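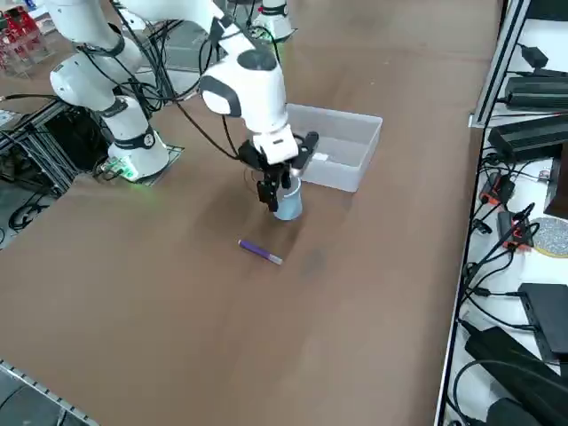
Unit 4: Collecting Demonstrations on the Two-Arm Cell

Course handout, Maarja Šimkus. Read before the June lab block. Bring your notes from Unit 3 (frames and joint limits).

4.1 Two ways to demonstrate

In kinesthetic teaching, the operator holds the arm and moves it through the task while the controller compensates for gravity. Joint positions are logged directly. The method is cheap and needs little training, but the operator's hands and forearms enter the camera views, and forces at the wrist are contaminated by the push of the operator.

In teleoperation, the operator moves an input device and the arm follows. The camera views stay clean, and the recorded command is the same kind of signal the policy will later produce. The cost is delay, weak or missing force feedback, and a learning curve. All graded recordings in this unit are teleoperated with the Waklow input pair. Kinesthetic recordings are accepted for Exercise 4A only.

4.2 The task

The practice task is cup-to-bin. The cup starts upright on the table beside an open plastic bin and ends upright inside it. The bin is not moved. One arm does the work. The other is held clear of the bin for the whole episode, with its joints logged as usual.

Divide the episode into these phases when you annotate:

Approach: from first motion to fingers level with the rim.
Grasp: from first finger motion to stable closure.
Transfer: from lift to the cup being over the bin floor.
Release: from first contact with the bin floor to fingers fully open.
Retreat: from fingers open to gripper above the bin wall.

Release is the phase most often marked wrong. A cup standing in the bin with the gripper still down beside it has been placed, but the episode is not over. Keep recording until the retreat is finished.
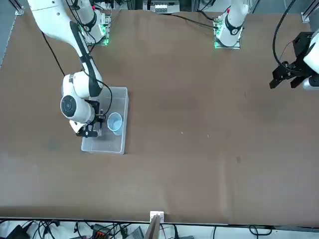 4.3 Choosing a grasp

A rim grasp puts one finger inside the cup and one outside. It tolerates error in height, but a small tilt of the wrist is passed on to the cup. A side grasp closes on the outer wall and needs more clearance on both sides, which matters near the bin wall. Choose one and keep it for the full set. Mixed grasps in a small set give a policy that averages between them.

Open the gripper fully before descending. Approach at constant speed. If the cup shifts on contact, stop, mark the episode as failed, and reset. Do not correct by pushing the cup with the fingers.

4.4 Start poses and other objects

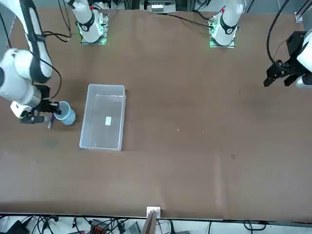 Variation in the start state should be planned before the session and written in the log. Move the cup between episodes according to your list and leave the bin where it is. A second object may stay on the table if its position is recorded too. A marker lying diagonally under the gripper, close to the cup, is a useful test, as the fingers must come down beside the cup without touching it. In last year's set, 18 of 89 episodes were rejected, most of them for an unlogged change in the start state.

4.5 Recording and export

Start the Bamard logger before enabling the arms. Check that every camera stream and both joint streams report the same clock. Name the episode by group and index, then save the operator's comment in the text field, even if it is only "ok".

Export trims idle time at both ends. A typical cup-to-bin episode is around 41 seconds before trimming. If yours are much longer, practice the approach phase separately.

Exercise 4A. Record the task by both methods. Plot gripper height against time and mark the five phases on each plot.

Exercise 4B. Compare commanded and measured wrist position during transfer. State the delay and how you estimated it.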